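Robots learn to strip old desktops

Grideris, a robotics lab that works on recycling, reported in February 2019 on a method for taking apart used desktop computers.

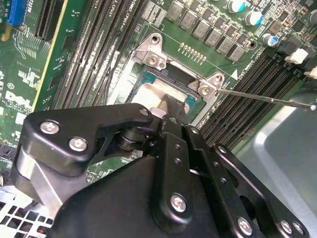
The method, called Plilgate, learns from recorded runs in which a person steers the arm. The team collected 503 of them on 23 computers.

"Screws and latches vary more than we expected," said Halvard Nordin, who led the work.
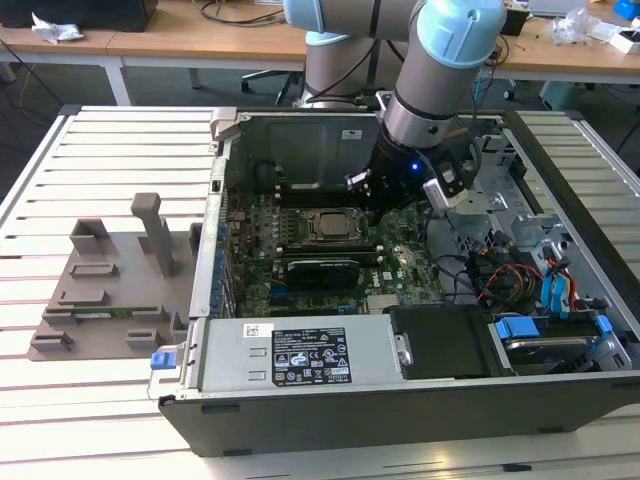
In 203 test runs on processor sockets and memory slots, the robot needed human help in 6. Cables are still done by hand.

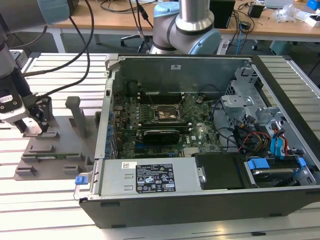
Vol. 14, No. 2 | Page 7

Kwabena Arthur of the recycler Bosudier said his company will try the method on its own line in August.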